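3. Setting and method

The study was carried out at the Flenden site of Huvau, a textile service company which washes and folds linen for small hotels and care homes. At the time of our visits 832 pieces passed through the hand-folding room on a usual morning shift. Two robot arms had been installed there in February by the supplier Jandus, and they worked on cloth that earlier was handled only by people. We observed the work, collected pictures from the cameras at the wrists of the robots, and interviewed the workers of the room and their supervisor, Antigoni Politis.

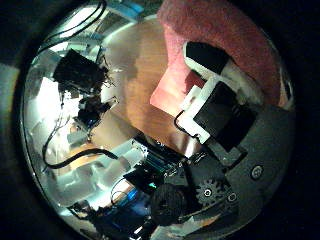
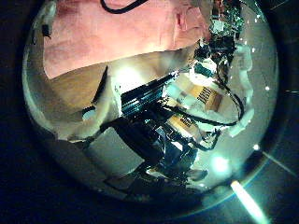
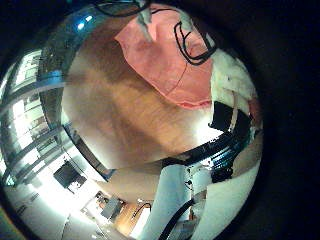
Figure 1. Wrist camera views recorded during work with pink material at a wooden surface.

3.1 How the tasks were divided

Before the robots came, each worker took a pile from the trolley, checked the pieces for stains and holes, folded them and put them on the shelf. It was one job and one person did it from beginning to end. After the installation the job was cut in parts. The workers now prepare the pieces, watch the arms, and correct the folds which do not meet the standard of the customer. The checking for stains remained fully with the people.

This change was bigger than the management had expected. In the written plan, which we were allowed to read, the robots are described as a help for the repeated movements of the shoulder and the wrist. The plan says little about the checking. However, several workers told us that they used to find the stains with their fingers while they were folding, without thinking about it. When the folding was taken away, the checking had to become a separate step, and it needed its own time and its own place in the room.

Fragkou (the previous study in this series, made in a bakery) reported a similar effect, where the workers lost the feeling for the dough when the shaping was automated. We did not find that our participants lost their skill. They said more often that the skill was still there but had fewer occasions to be used. One of them, who has folded linen for the longest time in the group, described the new work as "waiting with the eyes open."

3.2 Body and attention

The opinions about physical tiredness were mostly positive. The participants reported less pain in the hands at the end of the shift. On the other hand, they reported a new kind of tiredness which comes from watching. A cloth is soft and does not lie the same way each time, so the person beside the arm cannot fully look away. Politis tried at first to give each worker a whole shift at the robots, and later she reduced this to a shorter turn, after which the worker goes back to the folding by hand. The workers asked for this change themselves, and it was accepted without a long discussion.

The break was also affected. Earlier, the room stopped together at ten o'clock. During our observation one person usually stayed behind with the arms and took the break alone. For the management this was a small matter of planning, but in the interviews it was mentioned more frequently than the wages.

3.3 Material collected

In total we coded 1,262 statements from the interviews and from the open observation notes. Each statement was read by both authors separately, and the differences were discussed until we agreed. The participation was voluntary, and the interviews could last up to 8 hours in total per person, divided over several meetings. The names of the workers are not given. Politis read an earlier version of this section and agreed to be named.

A limit of the material is that all the participants had chosen to remain in the folding room. Those who moved to the ironing section before our first visit could not be interviewed, and their reasons are known to us only from what their colleagues told.

Related items
Automation and the shared break: notes from the Flenden site
Hands in the dough: the Fragkou bakery study
Interview guide for the folding room, English version

Last updated: February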